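報道関係各位
2022/3/4
株式会社ナルベルグ

ヴォンドネス物流センターの返品仕分けに、ロボットアーム「Yin」を導入
作業者の担当は検品と例外対応が中心に

株式会社ナルベルグ(代表取締役:Morfudd Cadwaladr)は、生活雑貨の返品を扱うヴォンドネス物流センターにおいて、自社開発のロボットアーム「Yin」2台の稼働を開始しました。返品された商品を作業台から取り上げ、所定の容器に移す工程を受け持ちます。

■導入の背景
ヴォンドネス物流センターには、食器、調理用品、室内装飾品、玩具など、形も大きさも異なる商品が混在して戻ってきます。これまでは返品係の作業者が箱を開け、商品を一つずつ手に取って容器へ移し、その後に状態の確認と登録を行っていました。繁忙期には移し替えに時間を取られ、確認と登録が翌日に持ち越されることがありました。また、立ったまま腕を伸ばす動作が続くため、手首や肩の負担を訴える声が以前から出ていました。

■システムの概要
Yinは2本指のグリッパーと手先のカメラを備えたアームです。対象物の位置と向きをカメラで捉え、つかむ場所を決めてから指を閉じます。吸着式では扱いにくい、曲面の多い商品や細長い商品を主な対象としています。

動作の学習と確認には、当社のシミュレーションソフト「Viltik」を使用しています。Viltikでは、物の種類、置き方、背景の色や模様を変えた仮想の環境を用意し、手先のカメラからの見え方を描画してアームの動作を調べます。背景や周囲の物には、実際の倉庫には置かれないものも使います。新しい品目を追加する際は、Viltik上での確認を終えてから実機に反映します。現在の処理能力は、1時間あたり最大300点です。

つかむ位置の判定が定まらない商品や、破損が疑われる商品については、Yinは動作を止めて作業者に通知します。作業者は画面で内容を確認し、手作業に切り替えるか、再度の動作を指示するかを選びます。

■作業者の業務の変更点
返品係は11名の体制を維持します。人員の削減は予定していません。主な変更点は次のとおりです。

・移し替えの専任担当を廃止し、検品、登録、例外対応を交代で担当する
・5名が操作担当としての社内研修を修了し、各シフトで通知への対応にあたる
・アームの可動範囲に柵と停止ボタンを設け、柵内への立ち入りは停止中に限る
・操作担当には手当を支給する

研修では、停止と再開の手順、グリッパーの清掃、指先部品の交換、つかみ損ねの記録方法を扱いました。記録はViltikの環境を作成する担当者に送られ、次の確認項目に加えられます。

■関係者のコメント
ヴォンドネス物流センター 返品係責任者 Natalia Aguirre
「検品に使える時間が増えました。以前は移し替えの合間に傷や欠けを見ていましたが、今は明るい台の前に座って見ています。一方で、通知が重なると操作担当が離れられなくなる時間帯があります。シフトの組み方は現在も調整しているところです。」

返品係 操作担当 Gwilym Wynne
「最初の週は、止まるたびに何を見ればよいのか迷いました。画面の表示を現場の言葉に直してもらってからは、判断が早くなりました。重い箱の開梱は今も人の仕事なので、そこも楽になればと思います。」

ナルベルグ 開発部 Lleucu Howells
「細長い物が容器の手前にあるときなど、物どうしが重なって見える配置は判定が難しくなります。こうした配置をViltikで増やし、現場の記録と照らし合わせながら調整を続けます。」

■今後の予定
開梱工程の補助については、今年11月の試験開始を目指して準備を進めています。試験の範囲と作業者の配置は、返品係との協議のうえで決定します。Yinの対象品目も順次追加する予定ですが、割れ物のうち薄手のガラス製品は当面、手作業での取り扱いを続けます。

■本件に関するお問い合わせ
株式会社ナルベルグ 広報担当 Nawal Bennani
取材および現場見学のお申し込みは、広報担当までご連絡ください。見学は稼働日の午後に受け付けています。柵内での撮影はご遠慮いただいております。
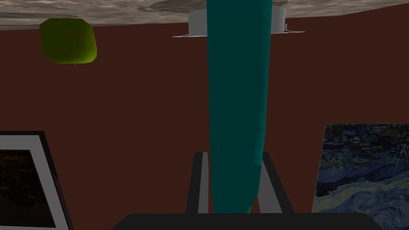
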